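발표자 노트: 따르는 물의 양을 눈금 없이 맞추기
Flendley 실내 음용수 공급 설계 세미나, 세션 2
작성 기준일 2026년 6월 29일

슬라이드 1. 제목

인사는 짧게. 소속 소개는 사회자가 하므로 생략한다. 바로 주제로 들어간다.

오늘 다룰 것은 병에서 컵으로 물을 옮기는 동작이다. 회의실, 대기실, 검진 접수대처럼 정수기 배관이 없는 자리에서 생수병과 투명 플라스틱 컵만으로 물을 낼 때의 절차를 다룬다. 온수, 탄산수, 유리 주전자는 범위 밖이다. 질문이 나오면 마지막에 받겠다고 답한다.

슬라이드 2. 왜 이 동작을 따로 보는가

Zukutville 지점에서 2월에 음용수 대장을 정리했다. 대장에는 개봉한 병의 수와 회수한 잔량만 적혀 있었다. 컵에 얼마나 따랐는지, 따르다가 상판에 얼마나 흘렸는지는 항목 자체가 없었다. 대장 항목은 578건이다. 이 숫자는 한 번만 말하고 넘어간다. 통계 발표가 아니므로 분포 그래프는 넣지 않았다.

항목이 없으니 개선도 할 수 없다. 이후 지점 양식에 '1회 따름량'과 '상판 물기' 두 칸을 추가했다. 두 번째 칸은 있음과 없음만 표시한다. 밀리리터 단위로 적게 했더니 담당자마다 추정 방식이 달라 비교가 되지 않았다.

(화면 전환. 양식 사본은 배포 자료 뒤쪽에 있음을 안내.)

슬라이드 3. 용어

용어 네 개를 먼저 고정한다. 읽는 속도를 늦출 것.

따름 높이: 병 입구의 가장 낮은 점에서 컵 테두리까지의 수직 거리.
따름 각: 병의 중심축이 수직선과 이루는 각. 병이 똑바로 서 있으면 0도다.
초기 유출: 병을 기울여 첫 물줄기가 나올 때까지, 그리고 그 직후의 불안정한 구간.
꼬리 물: 병을 다시 세울 때 입구 나사산을 타고 내려와 병 바깥면이나 상판으로 가는 물.

현장에서는 꼬리 물을 '흘림'이라고 부르는 경우가 많다. 흘림에는 컵을 넘친 물과 컵 밖으로 튄 물도 섞여 들어가므로 오늘은 쓰지 않는다. 원인이 다르면 조치도 다르다.

슬라이드 4. 병의 조건

얇은 플라스틱 병은 벽이 약하다. 마개를 닫은 상태에서는 내부의 물과 공기가 벽을 받쳐 주지만, 마개를 여는 순간 그 지지가 없어진다. 개봉 전과 같은 힘으로 쥐면 벽이 안으로 들어가고, 들어간 부피만큼 물이 올라온다. 가득 찬 병에서 첫 사고가 나는 지점이다.

권장 파지 위치는 라벨 구간이다. 이유는 세 가지가 아니라 하나로 설명한다. 라벨 구간은 대체로 병의 중간 높이에 있어 기울일 때 손목에 걸리는 모멘트가 작다. 라벨의 마찰에 대해서는 재질 차이가 커서 일반화하지 않는다.

목 부분을 쥐는 방식은 금한다. 입구와 손이 가까워 위생 기준에 걸리고, 아래쪽 물의 무게가 그대로 회전력으로 작용한다. 바닥 쪽만 쥐는 방식도 따름 각이 커지면 놓치기 쉽다.

마개는 반드시 병을 상판에 세운 채로 연다. 한 손은 라벨 구간, 다른 손은 마개. 라벨 쪽 손에 힘을 더 주지 않고 마개 쪽 손만 돌린다. 연 마개는 안쪽 면이 위로 가게 놓는다. 컵 안쪽이나 컵 위에 걸쳐 두지 않는다.

슬라이드 5. 컵의 조건

투명 컵을 쓰는 이유는 수위를 옆에서 읽을 수 있어서다. 불투명 종이컵은 위에서만 수위가 보이고, 따르는 동안에는 병 입구가 그 시야를 가린다.

빈 플라스틱 컵은 가볍다. 물줄기가 안쪽 벽 위쪽에 닿으면 컵이 밀리거나 기운다. 바닥에 물이 조금 깔린 다음부터는 안정된다. 따라서 첫 물은 적게, 천천히 따르고 컵이 자리를 잡은 뒤 유량을 올린다. 우리 절차서에서는 이 첫 단계를 '바닥 깔기'라고 적는다. 바닥 깔기의 기준량은 18밀리리터다. 눈금이 없으므로 실제로는 컵 바닥 전체가 덮이는 시점을 보고 판단한다.

(강조할 것: 기준량은 절차서 작성용 수치다. 현장에서 재라는 뜻이 아니다.)

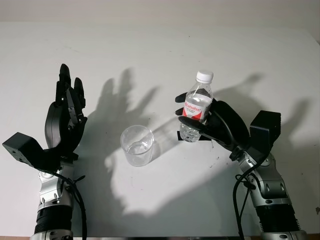 컵과 병의 간격도 절차서에 들어간다. 컵은 병 바로 옆에 두되 병 바닥과 컵 바닥이 서로 닿지 않게 한다. 너무 멀면 병을 든 채로 옆으로 옮기는 구간이 길어지고, 그 사이에 내부의 물이 흔들린다. 흔들림이 남은 상태에서 기울이면 초기 유출이 두 번에 걸쳐 나온다. 첫 번째는 작고 두 번째가 크다. 두 번째 유출에서 컵을 넘기는 경우는 드물지만 컵 밖으로 튀는 경우는 흔하다.

슬라이드 6. 따름 절차

순서대로 읽는다. 각 항목 사이에 한 박자 쉰다.

1) 상판의 물기를 닦고 컵을 놓는다.
2) 병을 세운 채 마개를 연다.
3) 라벨 구간을 쥐고 병을 든다. 컵 테두리보다 조금 높은 곳까지만 올린다.
4) 병 입구를 컵의 안쪽 벽 방향으로 맞춘다. 테두리에 입구를 대지 않는다.
5) 천천히 기울여 바닥 깔기를 한다.
6) 컵이 움직이지 않는 것을 확인하고 따름 각을 키운다.
7) 목표 수위에 닿기 조금 전에 병을 세우기 시작한다.
8) 병을 완전히 세운 뒤 컵 위에서 벗어난다.

8번에서 질문이 자주 나온다. 병을 세우면서 동시에 옆으로 빼면 안 되느냐는 것이다. 안 된다. 꼬리 물은 병을 세우는 구간에서 나오고, 그때 입구가 컵 위에 있어야 컵 안으로 들어간다.

슬라이드 7. 따름 각과 공기

물이 나간 만큼 공기가 들어와야 한다. 입구가 물로 꽉 차면 공기가 덩어리로 들어오고 물줄기가 끊겼다 이어지기를 반복한다. 꿀럭거리는 소리가 나면 이미 이 상태다.

해결은 단순하다. 입구 위쪽에 공기 통로가 남는 각도까지만 기울인다. 병이 가득할수록 그 각도는 작고, 물이 줄수록 커진다. 고정된 각도를 외우게 하면 안 된다. 교육 초기에 45도라는 숫자를 준 적이 있는데, 가득 찬 병에서 그대로 적용해 상판을 적신 사례가 나와 교재에서 뺐다.

손에 힘을 주어 유량을 조절하는 습관도 교정 대상이다. 병을 누르면 순간 유량은 늘지만 힘을 푸는 순간 공기가 빨려 들어가며 물줄기가 흐트러진다. 유량은 각도로만 조절한다.

슬라이드 8. 목표 수위

컵 높이의 3분의 2를 넘기지 않는다. 대기실처럼 컵을 들고 이동하는 자리에서는 절반으로 낮춘다. 복용용 물은 별도 기준이 있으므로 이 절차서를 적용하지 않는다.

수위는 눈높이를 맞추어 옆에서 읽는다. 서서 내려다보면 실제보다 높거나 낮게 읽게 되고, 오차의 방향이 사람의 키와 컵의 위치에 따라 바뀐다. 상판이 흰색이면 투명한 물의 수면선이 잘 보이지 않는다. 조명 방향을 바꿀 수 없을 때는 컵 뒤에 어두운 색 카드를 세워 두고 연습하게 한다. Maldonado 교육장에서는 남색 카드를 쓴다. 실제 접객 자리에서는 카드를 쓰지 않는다.

조명에 관해 한 가지 더. 손과 병의 그림자가 컵에 걸리면 수면선을 놓친다. 광원이 하나인 방에서는 컵을 손의 그림자 바깥에 두는 것이 먼저다. 광원이 여러 개면 그림자가 겹쳐 완전히 피할 수 없으므로 가장 짙은 것만 피한다.

슬라이드 9. 연습 구성

교육 1회에 병 용량은 400밀리리터 이하로 한정한다. 큰 병은 무게 변화가 커서 초심자의 파지 습관을 흐린다. 큰 병 과정은 따로 두었다.

연습은 두 단계로 나눈다. 첫 단계에서는 바닥 깔기만 반복한다. 컵을 비우고 다시 깔고, 컵이 밀리지 않는지만 본다. 둘째 단계에서 목표 수위까지 따른다. 첫 단계를 건너뛰고 싶어 하는 교육생이 많다. 건너뛴 조는 둘째 단계에서 물줄기를 컵 벽에 강하게 대는 습관이 남았다.

연습에 쓴 물은 음용으로 돌리지 않는다. 여러 번 옮긴 물이다. 연습용 병에는 표시 스티커를 붙이고 회수 통을 따로 둔다. 스티커는 Skaltix 보관함 둘째 칸에 있다. 라벨 구간을 덮지 않도록 어깨 쪽에 붙인다.

슬라이드 10. 기록

기록지는 따른 사람이 직접 쓰지 않는다. 옆에서 본 사람이 쓴다. 항목은 다음과 같다.

병 개봉 시 물 올라옴: 있음/없음
바닥 깔기 중 컵 이동: 있음/없음
물줄기 끊김: 있음/없음
꼬리 물: 컵 안/병 바깥면/상판
최종 수위: 목표 미만/목표/초과

꼬리 물 항목은 중복 표시가 가능하다. 병 바깥면을 타고 내려온 물이 상판까지 간 경우에는 둘 다 표시한다. 종이 라벨이면 젖은 면을 다음 사람이 쥐게 되므로 병 바깥면 표시가 나온 병은 닦고 넘긴다.

슬라이드 11. 남은 문제

솔직하게 미해결 항목으로 제시한다. 첫째, 벽이 아주 얇은 병의 파지력 기준이 없다. 제조사마다 벽 두께가 달라 손의 감각에 맡기고 있다. 둘째, 장갑 착용 시 미끄럼 자료가 부족하다. 접수대 직원 일부가 니트릴 장갑을 끼는데 맨손 절차를 그대로 적용해도 되는지 확인하지 못했다. 셋째, 마개를 다시 닫는 시점. 연속으로 여러 컵을 따를 때마다 닫게 하면 시간이 늘고, 마지막에만 닫게 하면 넘어졌을 때 피해가 크다. 현재 절차서에는 손이 병에서 떨어지면 닫는다고만 적혀 있다.

(시간이 부족하면 둘째 항목을 빼고 셋째로 넘어간다.)

슬라이드 12. 질의

예상 질문과 답변 요지.

컵을 기울여 받으면 더 조용하지 않은가: 조용하다. 다만 다른 손이 컵을 잡아야 하고 손가락이 테두리에 닿을 가능성이 커진다. 접객용 절차에서는 컵을 세워 둔다.

따름 높이의 최솟값은: 정하지 않았다. 입구가 테두리에 닿지 않으면 된다.

빨대를 꽂은 컵에도 적용되는가: 빨대는 따른 뒤에 꽂는다.

배포 자료의 절차서는 개정 전 판이다. 7번 항목의 문장이 오늘 화면과 다르니 화면 쪽을 기준으로 고쳐 쓰도록 안내한다.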